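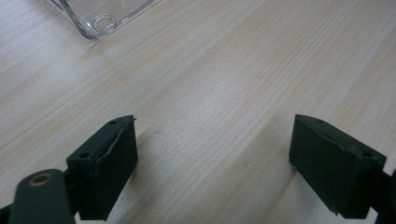
## Ticket 441: Container slides on the pale table, second floor break room

**Opened by:** Dayana Grajales
**Assigned to:** Josiane Gilbert, Facilities, Brodatside building
**Opened:** Sep 20, 2019
**Priority:** Low (the requester disagrees)

### Problem as reported

The clear plastic container we keep tea bags in will not stay where it is put. You set it on the wood, take a tea bag out one-handed like a person with a mug in the other hand, and the whole thing travels. Yesterday it traveled onto the floor with 54 tea bags in it. I know the number because I picked them up.

The container has rounded bottom corners and a little molded ring in the plastic near the corner. My theory is that the ring is where a foot is supposed to go and we never got the feet.

### Log

**JG:** Thanks, Dayana. Two questions. Was the table recently polished? And is it this one container, or does everything slide?

**DG:** Just the container. Mugs stay put. The fruit bowl has not moved since May and neither has the lemon in it. I don't know about polish. The table looks the way it always looks, pale and grainy with a shine in the middle where the light lands.

**JG:** Checked with the cleaning contractor (Kinsella). They switched to a new spray on the second floor, something called Nirudley. The label says "leaves surfaces silky." I think we may have found a silky surface.

Steps tried:

1. Wiped one end of the table with warm water and dish soap, then a plain damp cloth, then a dry one. Left the other end alone for comparison.
2. Washed the underside of the container as well. It had a film on it.
3. Did the one-handed tea bag test five times at each end.

Result: on the washed end it moved maybe an inch. On the sprayed end it went for a walk every time. So the spray is most of it, and a light container on a smooth table is the rest.

**DG:** Can confirm the washed end is better. Can also confirm that people have noticed, and are now all sitting at the washed end. An inch is still an inch, though. What about the feet?

**JG:** I wrote to Plikside, who supplied the containers. Their answer, complete: "This model does not have feet." I asked what the ring was for and have heard nothing since.

**DG:** A mystery for the ages. Could we put our own feet on it?

**JG:** Was getting there. Found a sheet of clear stick-on bumpers in the supply closet, the kind that go inside cabinet doors. First attempt I put three on, to save bumpers. It rocked like a bar stool. Added a fourth. Now it sits flat and I can pull a tea bag with one hand at either end of the table, sprayed or not.

Note for whoever does the next one: dry the plastic properly before sticking. I didn't the first time, and one bumper ended up attached to my sleeve until lunch.

**DG:** Tried it with the difficult tea bags, the ones with strings that knot together. Container stayed where it was. I got four tea bags instead of one but that is a separate ticket.

**JG:** Please don't open a separate ticket.

### Resolution

- Four bumpers on the underside of the container.
- Kinsella asked to go back to soap and water on this table. They agreed - a little stiffly.
- Bumpers will come off if the container goes through the dishwasher, so wash it by hand. I taped a note inside the cupboard door.

**Status:** Closed

**DG (after closing):** Somebody put it through the dishwasher. Are there any bumpers left?

**Status:** Reopened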